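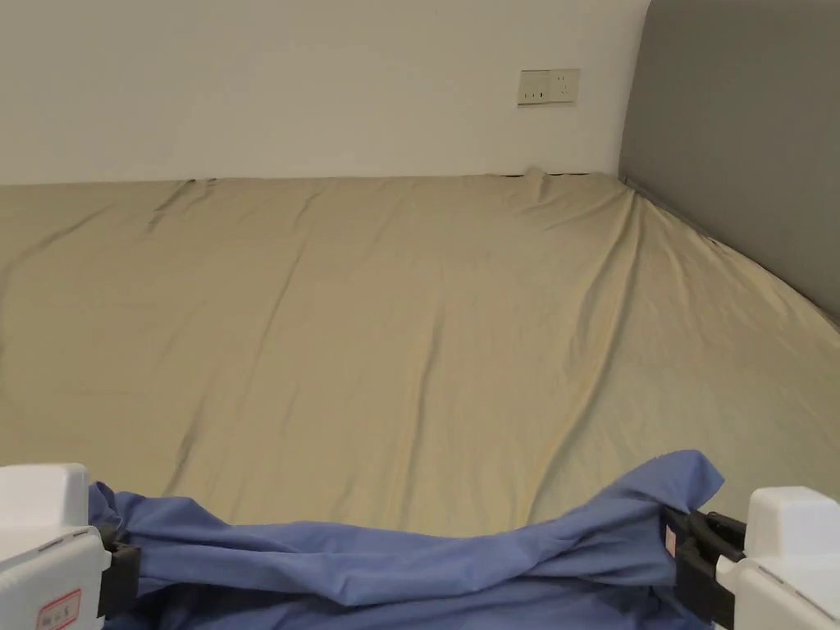 Die Falten in den beigen Bezügen störten weniger als der Spalt an der Wand, lautet die Rückmeldung aus dem Hausdienst zum letzten Bericht; dort verschwänden Kissenbezüge, und beim Beziehen komme man von der Wandseite nicht an die Matratze. Der Punkt wurde in die Arbeitsliste aufgenommen und ist unter Abschnitt 2 behandelt.

Zwischenbericht an den Förderfonds Hurkgate
Vorhaben: Bettwäsche und Zimmerordnung im Wohnhaus Kukance
Stand: 29. März 2018

1. Stand der Arbeiten

Von den 24 Zimmern des Hauses sind 11 auf den neuen Wäschesatz umgestellt. Der Satz besteht aus einem Spannbettlaken in Beige und einer blauen Garnitur. Die farbliche Trennung hat sich beim Sortieren bewährt: Was blau ist, geht in den wöchentlichen Umlauf, die beigen Laken werden nach Bedarf gewechselt. Weiße Textilien laufen weiterhin getrennt und sind nicht Gegenstand der Förderung.

Die Lieferung Rønning ist im Februar eingetroffen. Sie umfasst 822 Teile einschließlich Reserve. Die Reserve lagert im Untergeschoss und ist noch nicht vollständig etikettiert.

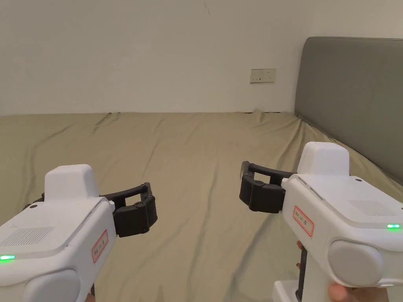
Beim Beziehen gilt die Reihenfolge wandseitige Ecken, Fußende, Kopfende, freie Längsseite. Die frühere Reihenfolge begann am Kopfende und führte dazu, dass das Laken an der Wand zu kurz kam und nachgezogen werden musste. Die Arbeitsanweisung wurde entsprechend geändert und liegt in den Etagenschränken aus.

2. Laken und Spalt an der Wand

Die Laken werfen auch nach sorgfältigem Spannen lange Schrägfalten. Ursache ist nach unserer Einschätzung das Maß des Zuschnitts. Messungen an den Matratzen vom Typ Nalten ergaben eine Überlänge des Lakens von bis zu 3 cm nach der ersten Wäsche. Ob der Stoff weiter einläuft, wird nach den nächsten Waschgängen erneut geprüft. Ein Umtausch wurde bei Rønning angefragt, eine Antwort liegt noch nicht vor.

Der Spalt zwischen Matratze und Wand ist ein gesondertes Problem. Ein bündiges Anschieben genügt nur kurzzeitig, beim nächsten Beziehen wandert die Matratze wieder ab. Geprüft wird eine rutschhemmende Unterlage. Eine feste Leiste an der Wand scheidet aus, solange die Steckdosen über dem Bett zugänglich bleiben müssen und das Bett zum Putzen abgerückt wird. 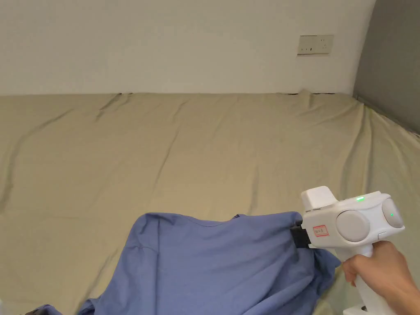 Mit der Unterlage wäre auch das Beziehen von einer Seite aus einfacher, weil die Matratze beim Anheben der Ecken nicht mehr nachgibt. Ein Muster ist bestellt. Die Kosten liegen innerhalb des Ansatzes für Kleinmaterial, eine Umwidmung von Mitteln ist nicht erforderlich.

3. Zusammenlegen und Ablage

Die blauen Teile werden auf dem bezogenen Bett ausgebreitet, an zwei Ecken gefasst, glatt gezogen und zur Mitte gelegt. Ein eigener Falttisch entfällt damit. Die Liegefläche reicht für alle Teile des Satzes aus — mit Ausnahme der Übergrößen, die weiterhin in der Wäschekammer gelegt werden.

Offen ist die Ablage der übrigen Wäsche während des Bettenmachens. Derzeit dient dafür der Wandtisch. In Zimmern mit schmaler Tischplatte rutscht der Stapel, und saubere Teile müssen neu gelegt werden. Vorgesehen ist, zuerst das Bett zu beziehen und die Wäsche danach dort abzulegen.
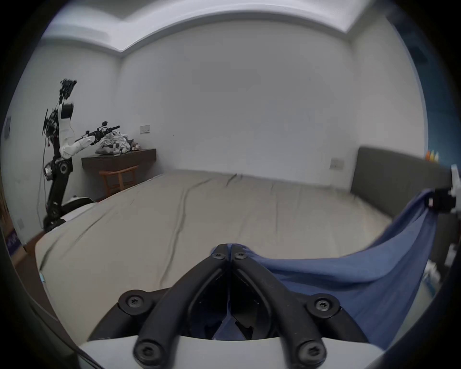

Abb. 4: Blaues Tuch, straff gezogen, am beige bezogenen Bett. Links weiße Wäsche auf dem Wandtisch.

4. Nächste Schritte

Etikettierung der Reserve abschließen. Muster der Unterlage in einem Zimmer mit Matratze Nalten erproben. Antwort von Rønning zum Zuschnitt abwarten; bis dahin werden keine weiteren Laken nachbestellt. Die Umstellung der verbleibenden Zimmer beginnt nach Klärung des Maßes, die blauen Garnituren können unabhängig davon ausgegeben werden.

Der Mittelabruf für das laufende Quartal folgt mit getrenntem Schreiben.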